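Riltness Neighborhood Newsletter
26 Dec 2018

THE GREAT INDOORS: KEEPING A HOUSE CHEERFUL UNTIL MARCH

The tree is dropping needles into the heating vent, the good cookies are gone, and what's left in the tin is the kind with the jelly. Welcome to the long part of winter.

Every year I get letters asking what a person is supposed to do with a living room once the holiday stuff comes down. You take away the lights and the garland and suddenly you notice the wall color, which you picked, and which you now have to live with until spring. My own is called Oatmeal. It looked warmer on the card.

Toàn Đinh over on Varia Street takes a hard line. His decorations go into the attic before New Year's, all of them, and he spends the first evening of January sitting in a bare room with a cup of tea, looking pleased with himself. I tried it once. I lasted until supper and then went and got the candles back out.

Khải Lã belongs to the other camp. She leaves the mantel dressed all winter and just swaps things out a little at a time, so the red berries go, the pinecones stay, and by February there's a jar of something yellow up there that you'd swear had been growing since fall. Her rule is that one tall thing in a narrow jar beats a whole bowl of short things, and her mantel makes mine look like a yard sale, so I've stopped arguing. 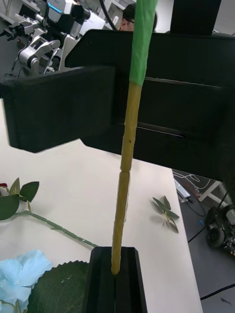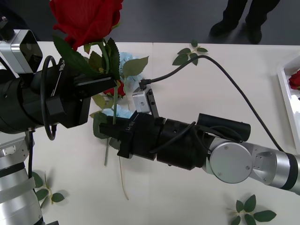 Fake flowers used to be a matter of some shame in my family. My grandmother kept a bunch of plastic roses on top of the television and dusted them with more tenderness than she ever showed the rest of us. These days the fake ones are better, or my eyesight is worse. Either way, a few stems will get you through January if you follow a little common sense. Bend them. Nothing grows straight up like a flagpole. Put them somewhere you don't walk past with your nose at leaf height. And skip the fake dewdrops, please, we're all adults.

If you insist on something alive, the paperwhites at Prikov Garden Supply were marked down when I stopped in, and they come up fast in a dish of pebbles. They also smell like a wet dog wearing perfume. Some people love it. My husband moved ours to the laundry room and then did no laundry for 2 weeks, so consider your household before buying.

Amaryllis is the safer bet. I've had the same bulb for 3 winters, mostly by forgetting it. It goes into the basement in September, gets ignored, and comes back up looking annoyed. I know how it feels.

As for the boxes: label them. I have one marked "MISC" and another marked "MISC 2," and between them they hold every extension cord I bought this month because I couldn't find an extension cord.

The swap table will be back in the hall after the holiday. Bring your spare vases, wreath forms and baskets, and take home somebody else's. No candles that have been burned down past the halfway mark, and no more fondue sets. We have the fondue sets.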